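Open day at the Kernus warehouse, Prustdale

I have wanted to see the inside of a mail-order seed warehouse ever since my first Kernus catalog landed on the mat, so when they opened the doors in Prustdale on May 21, 2019 I was in line before the coffee was ready. Worth every minute of the bus ride!

Our guide was Rosário Antunes, who started in the bean section and now runs the whole packing side. She talks fast and walks faster. We began in the cool room (bring a sweater, I mean it), where the peas and beans are kept in paper sacks with the year stamped on the side, and she let us smell a sack of fresh coriander seed. I could have stayed there all morning. 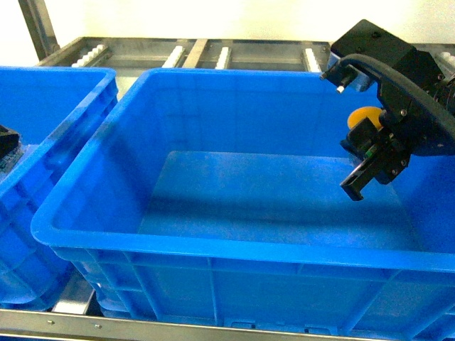

Spring is the crazy season, of course. Orders pile up from the moment the catalog goes out, and the tomato people all want their packets the same week. Rosário told us they once ran out of Toivonen, the little yellow early tomato, in four days. I grow it every year and felt a bit guilty.

After that came the germination lab, my favorite part by a mile. Every batch gets tested on damp paper in shallow dishes, and we were allowed to look at lettuce on day five, with tiny white roots going in every direction. A batch that sprouts poorly never makes it into a packet. They also let us try the sorting sieves, and I was hopeless with the poppies.
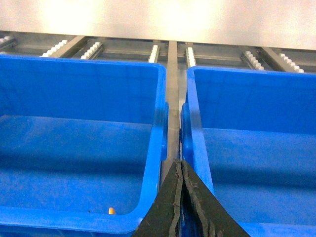 Lunch was soup and rye bread in the yard, next to the trial beds. The beds were still mostly bare apart from broad beans and a gorgeous row of Clikley kale, nearly black, that I have now ordered (seven packets, some of them for my sister).
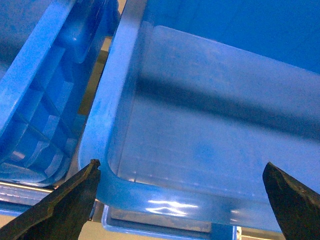 The trial beds open again in July, when the sweet peas should be out, and you can walk around them on your own. Parking is tight, so take the number 11 bus and get off at the church. I'm already signed up!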